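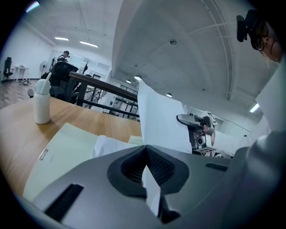
August, notebook 4, morning

Back on the iron gall ink question. The claim going round the bindery is that the Sirnier recipe "doesn't bite" the paper the way the Fandar one does, and that we should switch over for all the ledger repairs before winter. I have now read the supplier's leaflet three times and I still can't find what they tested it on. It says "quality paper." Which paper? Sized with what? It says "accelerated aging" and gives no temperature and no humidity. I wouldn't buy a kettle on that much information.

So, our own strips again. Same cotton stock as last month, cut along the grain, 100 strips to each ink plus the bare controls. Ruled one line down each with the wide pen. I know the wide pen lays down too much ink compared with what any clerk would have used. I want too much ink. If the Sirnier is as gentle as they say, it should cope.

Fold counts from the first batch, done on the old hand-cranked tester. Bare paper, median 900 double folds. Sirnier line, 788. Fandar line, 292. On the face of it that's a big win for Sirnier and I can already hear people saying so. My objections:

The Fandar bottle had been open since spring. Iron gall goes off once air gets at it, and there was sludge at the bottom when I poured. The Sirnier was fresh out of the box. That alone could be most of the gap.

Also the Sirnier is paler. Held up to the window, the lines are a thin gray-brown next to the Fandar, which has gone properly black. Less iron, less acid, less damage, fine, but then it's just weaker ink and we could get the same thing by watering down what we already have. I'd like somebody to try that before we spend money.

Third, the crank. Whoever is turning it speeds up when they get bored. I caught myself doing it on the controls. Slow strips and fast strips shouldn't be in the same column.

pH pen on the leftovers: Fandar lines clearly acid, Sirnier lines also acid, a bit less so. The leaflet says "near neutral." Not by our pen. The pen is a blunt instrument, granted, and the color of the ink muddles the reading, so I'm writing this down as a doubt and leaving it there. Cold extraction would settle it. Needs a decent meter, and ours drifts.

Brarkimo sizing came up again at lunch. The argument is that a good gelatin size protects against either ink, so the choice hardly matters. Maybe. The only evidence I've been shown is one old account book that survived nicely, and one book is one book. The ones that fell apart didn't get kept to compare against.

Afternoon. Opened a new Fandar bottle and ruled a second set. Flows much better than the old one, no sludge, comes up blue-black and darkens while you watch. Left them on the rack with the blotters off. Marked the backs in pencil with the batch letter and nothing else, so whoever folds them can't tell at a glance. They'll still be able to tell from the color of the line, so this is blinding in name only. Could tape over the line except at the fold, but the tape would stiffen the strip. No good answer yet.

Somebody pointed out that the Başaran notes on the shelf recommend a calcium phytate bath for anything already inked, whatever the recipe. I have more faith in that than in a kinder bottle of ink, though I'd want to see it on our stock too. Cut a spare set for it.

To do: fold the fresh Fandar set, slow crank, one person throughout. Water down some Fandar until it matches the Sirnier by eye and rule a set with that. Buffers for the meter. Write to the supplier and ask what paper they used. Please leave the ledger jobs on the old ink until the second set is folded.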